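Interrupted

I started sewing on the second floor of the Clinia building in February, back when the radiators still clanked and the only other people up there were two accountants who ate soup at their desks. The course was called Toltetti, after the street, and it cost me 1,541 dollars, which was everything I'd put aside for a new transmission. So I took the bus. I took the bus a lot that winter.
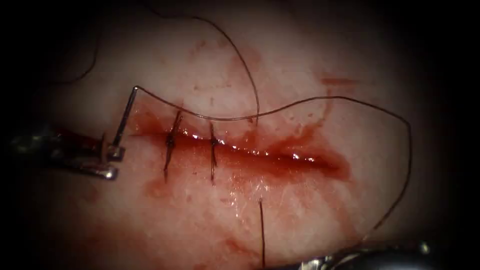
Two down, and the right half still open.

I should say that I hemmed pants for nineteen years before any of this. I had a counter at Antunes, the dry cleaner by the bridge, with a window behind me and a tomato pincushion that leaked sawdust, and I could do a blind hem with the radio on and a customer talking at me about her divorce. So when I signed up to learn suturing I was a little bit smug about it, I'll admit. A needle is a needle! How different could it be?

Well, the needle is curved, for one thing. I'd used curved needles on upholstery, big ugly ones, and I thought I knew the motion. You don't push. You roll your wrist over like you're pouring out the last of the coffee, and the point comes up on the other side where it wants to, and if you've come in at a slant it wants to come up somewhere stupid. My first week it came up somewhere stupid every single time. I had one edge riding up over the other like a badly buttoned coat.

And then there was the red. They don't let you practice on a nice clean cut for very long. The pad is pale and a bit shiny, and once the red is running out of the line and smearing above and below it, you lose your place. I'd lose mine and dab, and lose it again, and dab. On the bus home I'd look down at my cuffs and see I'd brought some of it with me, and so would the woman across the aisle, and she'd get very interested in her phone.

My sister thought the whole thing was a breakdown. She didn't use the word, she's too polite, but she started calling on Sundays and asking what I'd eaten. I told her there was a job at the end of it, out at Mumutura, where they wanted people with good hands and no particular degree. She said, "You have a job." I said I had a counter. We left it there and talked about her dog.

What I couldn't explain to her was the hem. All my life I'd sewn in one long run. You start at the side seam and go around and you end up where you began, and there's one knot at the start and one at the end, and if the thread goes in the middle then the whole thing comes down around your ankle at a wedding. I've had those phone calls. But the stitch they teach you first is the interrupted kind. One pass across, tie it, cut it, leave your little tails. Move over. One pass across, tie it, cut it. Each one sits there by itself holding its own half inch and doesn't know anything about its neighbor.

I hated it. It felt so slow, and it looked so untidy, all those ends sticking up! I kept wanting to run the thread along and be done. The instructor would come by and look at my pad and hum, a very long hum, and then walk on to the next table.

Then there was an evening in spring, raining, the soup people gone home, when I put in the first one at the left end and it lay down flat. The knot sat on top where I'd asked it to. The tails leaned over a bit, I remember, as if there were a draft. I moved to the right and put in another, a neater one, straight up and down, except the knot had settled on the upper lip of the cut instead of wherever I'd meant it to go. And I stopped and looked. Between those two, the edges had come together. Past them the line was still gaping and wet under the light, a long way still to go, and I felt no hurry about it at all.

I thought about my mother's dining room curtains, which I took down the week after the funeral and never rehung. I thought about the transmission. I thought, okay, well, that's that half inch.

The practical was on Fri 12 June, in a room with no windows and a clock that ticked so loud I wanted to put a coat over it. They gave us 90 minutes. I needed an 84 to pass and I got an 84, and I laughed so hard in the hallway that somebody came out to check on me. Points off for spacing. Points off for a knot on the wrong side. I've still got the sheet.

I called my sister from the bus stop and told her, and she was quiet, and then she asked if I could look at a tear in the dog's bed while I was at it. I said I'd bring my own thread. The bus came, and it was the driver who always brakes too hard, and I stood the whole way with one hand on the pole and the other in my pocket, rolling my wrist over.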